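Reading Short Fiction Collections
Handout for session 2: how a book of stories is put together

Bring this with you, along with your copy of the Nalarville stories. If you missed the first session, don't worry, I'll recap the bit about openings before we start.

Last time I banged on for a good while about first sentences. This week I want to pull right back and look at the whole book. Most of us come to a collection the way we come to a box of chocolates: we poke about, read the one with the good title, read the short one on the bus, and forget three of them. I do this too! But somebody decided what order those stories go in, and usually argued over it, and I'd like us to see what they were up to.

The set text

We're using the Barredo paperback of Nalarville, which runs to 359 pages including the notes. The older hardback stops at 330 and leaves out the last story altogether, so if yours came from a second-hand shop, have a look at the contents page. If "The Ferry Clerk" isn't there, copy it from the library one. I'll be talking about it a lot and you'll feel left out.

Order

Read the first story and the last one back to back before you come. It feels like cheating but do it anyway. The first, "Salt Money", ends with the daughter refusing to sign for the parcel. In the last, a parcel is signed for on the opening page, by a woman we're never given a name for. Is she the daughter? I've changed my mind on this every year I've taught it. I used to be sure she was, and then a student pointed out the business with the left-handed pen, and now I'm back on the fence.

Then look at what sits in the middle. Five stories in a row are set indoors, in winter, with hardly any talk in them. I find that stretch hard going and I think you're meant to. When the regatta story finally comes along it's like someone opening a window, and it wouldn't feel half so lively if it came third. Try it: read the regatta story cold, straight after "Salt Money", and jot down whether you still laugh at the business with the trombone.

Echoes

I use "echo" for anything that comes back in a different story: an object, a phrase, a bit of weather. Please don't call them symbols yet. A green coat turns up in four of the Nalarville stories and it took me a couple of readings to stop asking what it meant and start asking who was wearing it.

Pencil a small mark in the margin each time something returns. You won't catch them all and neither did I. The phrase to listen out for is "as far as the lamp goes", which is said kindly the first time and rather nastily the last.

Hands

My own favourite echo, so forgive me for giving it a heading. People's hands get far more attention in this book than their faces do. The clerk's are described twice before we know how old he is. The mother in "Salt Money" keeps hers in her apron, and when she takes them out the story is nearly over. Have a go at writing down what you know of each main character's looks, hands apart — I think you'll be surprised how short the list is. 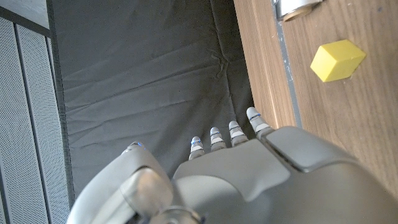
A robotic hand, fingers and thumb.

Compare all this with the Hokus stories from last term, if you were with us, where everyone is eyes and eyebrows and you couldn't pick a single character's hands out of a line-up.

Gaps between stories

The white space matters as well. Bruser, who published the first edition, began every story on a right-hand page, so now and then you turn over and get a blank. Barredo ran them on to save paper. I prefer the blanks, though I can't prove they do anything except make me put the kettle on.

For next time

Write me 500 words on one of these. A bit over is fine, double is not.

Take any story out of the book. What does the collection lose, and does anything get better?

Follow one echo through at least three stories. Quote the exact words each time, with page numbers, and tell me which edition you've got.

Suggest a different last story and make your case for it. "Because I liked it more" is a perfectly good place to begin but I'll want to hear where it takes you.

Hand it in on paper if you can, I'm hopeless at marking on a screen. We won't get to the translator's notes until October, so leave those alone for now, they give away the end of the regatta one.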